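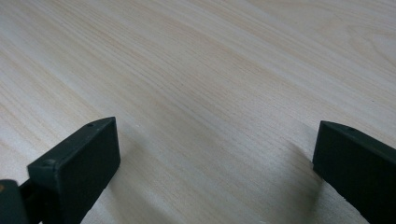 Figure 5.1 Pale wood grain. The lines run long and gently curved, with wider arches toward the upper right.

Chapter 5
Weight and Balance in Small Cargo Aircraft

Every cargo pilot has met the shipper who knows exactly what his boxes weigh. He has written it on the form in ink. The scale disagrees, and in this chapter we side with the scale.

Chapter 4 dealt with how much an aircraft can lift. We now turn to where you put it, a question that gets less attention and has bent more airplanes than students like to hear. An aircraft can be well under its maximum weight and still be unfit to fly if the load sits too far aft. The nose wants to come up, the elevator runs out of authority, and the pilot learns a good deal in a short time.

Consider the morning run from Irolville to Baron, flown for several years by Tobias Escobedo in a single-engine freighter. One April he was handed a load of pump parts 40 pounds heavier than the paperwork claimed. The total was still legal. The loader, a cheerful man in a hurry, had stacked the heaviest crates by the rear door, where they would be easy to get out again. Escobedo ran the numbers, found his center of gravity behind the aft limit, and had the crates moved forward. He left 40 minutes late and was spoken to about it. The company's letter on punctuality is reprinted at the end of the chapter, and we invite you to admire its tone.

The arithmetic is not hard. Each item has a weight and an arm, the arm being its distance from a fixed reference line called the datum. Multiply the two and you have a moment. Add up the moments, divide by the total weight, and the answer is the center of gravity. A crate of 700 pounds placed 3 feet farther back adds 2,100 foot-pounds to the total moment – the same crate, the same airplane, a different flight.

Fuel complicates matters by leaving. A load that balances at takeoff may not balance on arrival, so the sum must be done for both ends of the trip. Students tend to skip the second one. Examiners, who were students once, tend to ask for it.

Section 5.1 defines the datum and explains why manufacturers put it in such odd places. Section 5.2 works through the loading sheet line by line, using forms supplied by Tzu-hsuan Tseng. Section 5.3 covers shifting cargo, tie-downs and nets, and Feng-yi Au's account of a loose drum on the approach to Pusier. You will need a pencil and a calculator.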